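Vakeleck camera kit, second look

19 September 2020

I wrote a short post on the Vakeleck kit when it arrived and promised a longer one once it had been used for real work. It has now been used for real work, so this covers mounting, calibration, timing, the recording software and what I would want changed before buying a second one. I paid for this unit. The price through Ó Súilleabháin was $4,000 before shipping, with one year of firmware updates and email support included.

For anyone who skipped the first post: the kit is three cameras, a sync box, a set of mounts and a license for the recorder. One camera goes at the head and one goes at each wrist. Stekley makes the cameras and the box. The recorder is written by Flondum and sold under the Vakeleck name with the rest, and this split matters later, when something goes wrong and each side suggests you write to the other.

Mounting

The head camera bolts on with four M3 screws and a tilt plate. The tilt plate has detents at five-degree steps. I would have preferred a friction joint with a lock screw, as the angle I wanted fell between two detents and I ended up shimming the plate with a washer. The screws supplied are too short once the washer is in. Buy longer ones.

The wrist mounts are better thought out. Each is a two-part clamp with a rubber liner, and the camera sits in a dovetail so it can come off and go back on without moving the clamp. I removed and reseated one camera repeatedly over a week and checked the extrinsics each time. The shift was below what my calibration target can resolve. The full wrist assembly comes to 302 grams with the clamp, camera and strain relief. Enter that in your arm model before you run anything. I forgot on one side and spent an evening blaming the gravity compensation.

Clamp position is a compromise. Far back, you get a view of both the hand and the part, but the hand covers the contact point just when you want to see it. Far forward, the contact point is visible and almost nothing else is. The manual recommends the middle of the range. I went forward of that, on the grounds that the head camera already covers the room and the wrist camera is there for the last few centimeters.

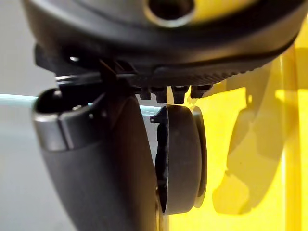
Wrist camera, close range, with the finger beside a dark disc and bright yellow behind.

Exposure is the first thing to sort out at this distance. Out of the box the auto exposure meters on the center of the image and reacts quickly. With saturated yellow taking up a good share of the view and dark plastic taking up most of the remainder, it hunts. You approach a part, the average drops, the gain comes up, and the yellow starts to wash out. Pull back and it all goes the other way. For a person watching a monitor this is an annoyance. For recorded data it is worse, as the same surface shows up at different brightness depending on where the hand has been a moment earlier.

There is a fixed exposure mode. It's in the configuration file and absent from the graphical interface, under a key called ae_hold. Set it to 1, set exposure_us by hand, and restart the recorder. I settled on a value that keeps some detail in the black parts and lets the brightest patches of yellow clip. Ribs, pegs and edges on the dark moldings carry most of what I need for alignment, and the yellow carries almost nothing, so I was willing to lose it.

Focus is fixed. The data sheet gives the near limit as 8 cm and I have no quarrel with that figure. Inside 8 cm things go soft, and the finger nearest the lens is always somewhat soft. If your work needs a readable fingertip, ask for the macro lens variant, which costs more and was out of stock when I ordered.

Calibration

Intrinsics are done at the factory and stored on each camera. I redid them anyway and got values close enough that I kept the factory set. Extrinsics are up to you. The kit includes a rigid target printed on an aluminum composite sheet, and the software walks you through a series of poses per camera. The head camera took me ten minutes. The wrist cameras took most of an afternoon, largely because the routine rejects a pose without saying why. After some experimenting I found that it wants the target tilted at least 20 degrees from the image plane in more than half of the poses. Put that in the manual, please.

Karthik Dissanayake, who has the same kit on a different arm, sent me a script that prints the rejection code from the log while the routine runs. It isn't mine to post, but the log lives in the recorder's home folder and the codes are the four-digit numbers after CAL_REJ. Tailing the file gets you most of the benefit.

The head view

I expected the head camera to be the weak part of the kit and it has turned out to be the one I would replace last. It is wide enough to hold both hands plus the shelving and the bin at the same time, so the operator can plan a reach without moving the head. Distortion toward the corners is moderate and the factory model removes it well.

The task I have been running is a dull one. Black sole-shaped moldings live on the upper shelf, small parts live on the lower one, and there is a plastic bin on the floor with a sheet of cardboard over the top that serves as a put-down surface. The moldings are a fair test of a camera, being dark, shallow and the same color as the fingers. Against the yellow shelf they separate cleanly. Against the palm of a black hand they do not, and depth from the wrist stereo pair is patchy at the rim where you would like it most. 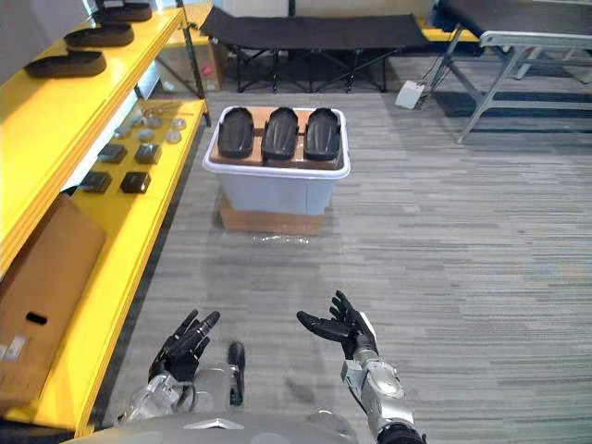 Depth from the head is better on the carpet than I would have guessed. The stripes give the matcher plenty to work with, and floor height came out steady to within a few millimeters over the working area. Plain walls are the usual trouble. There is a confidence channel and you should use it. With the threshold at its default the wall grows bumps, and if you feed that to a planner it will route around them.

Timing

The sync box is the reason to buy this kit over three loose cameras. It triggers all three from one clock and stamps each image in hardware. At the default rate the interval is 33 ms and the stamps hold to it. I logged a long run, compared the three streams, and found no drift between them that I could measure with the tools I have.

Latency is a separate matter. From an event in front of the lens to the pixel changing on the operator's monitor, I measured 134 ms with the recorder writing to disk. With recording off it drops noticeably, so the cost sits in the encoder, and Flondum has confirmed as much by email. An update is planned for November. For slow pick and place the present figure is tolerable. For anything where the operator has to react to a slipping part it is too long, and you will see people develop a habit of moving, stopping, checking, and moving again.

Do not put the sync box and the arm controller on the same USB hub. The manual says this on page two and I did it anyway.

Recorder

Recording is started and stopped from the keyboard or a foot pedal. Get the pedal. Files are written in one container per episode, with the joint states alongside if you publish them on the expected topic. The format is documented properly and I was reading it from my own code within an hour.

Playback is less finished. Scrubbing is slow, the three streams can't be resized independently, and there is no way to mark a segment without exporting first. The wrist streams are also shown in camera orientation with no option to level them. When the hand is turned over, the room is tilted or worse, and a reviewer has to work out which way is down from whatever floor or wall happens to be visible.
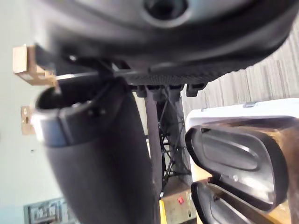

Rotating the stream in playback by the forearm angle would be a small job, as the joint states are already in the file. I have asked for it. The reply was polite and noncommittal.

Tight spaces are where the wrist view pays for itself, and also where cable routing starts to matter. The supplied cables leave the camera straight out of the back with a stiff boot. Near brackets, rods and anything with a lattice in it, the boot is the first thing to catch. I swapped in right-angle cables from my own drawer. They are not on the approved list and I have had no dropped images, though Stekley's support declined to look at an unrelated ticket until I had put the originals back.

That ticket, for completeness: the right wrist camera occasionally came up in the wrong color format after a cold start. It was fixed by firmware 1.4.2. If you bought early, check your version, as the updater does not offer it unless you ask.

Would I buy it again

Yes, at this price, for slow manipulation with recording as the main purpose. The hardware sync works, the clamps hold position, and the file format is sane. If you mostly want live teleoperation and don't care about data, wait for the encoder update or look at something simpler.

I have a spreadsheet with the latency measurements and my exposure settings for dark parts. Email me if you want it. Comments are open below, and if anyone has the macro lens variant running I would like to know what the near limit is in practice.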